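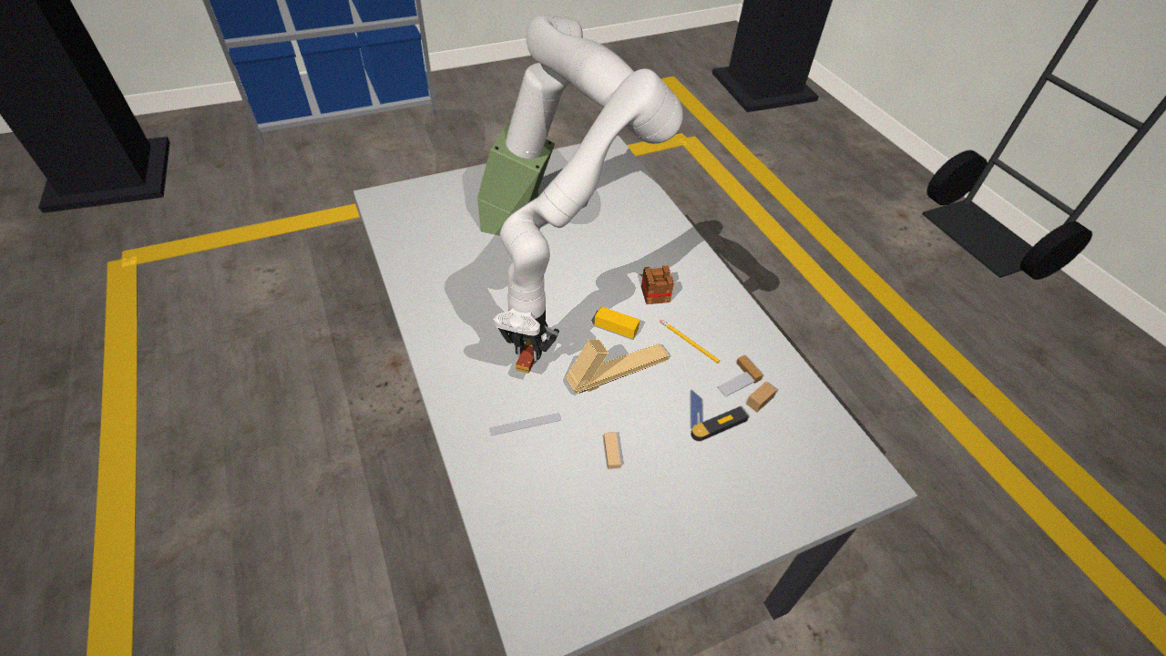
Slide 4. The Dagdag simulated workcell, arm over the tool table.

Good afternoon. On behalf of the Fuvport student robotics project, I will present the work of our second-year team, advised by Florante Agbayani.

The assignment is table clearing in simulation. Each student group writes its own grasp planner in Kernex and submits it in January. A planner is given 90 seconds per layout and is scored over 40 layouts. (Pause for the workcell clip.)

Slide 5. Thin and flat items

Please note the bevel gauge and the metal strip – both lie close to the tabletop. Groups must state their chosen grasp point in the report before any run is scored.

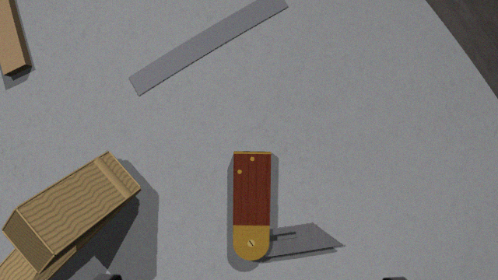 Slide 6. Grading

Planner score counts for 60 percent, the written report for 40.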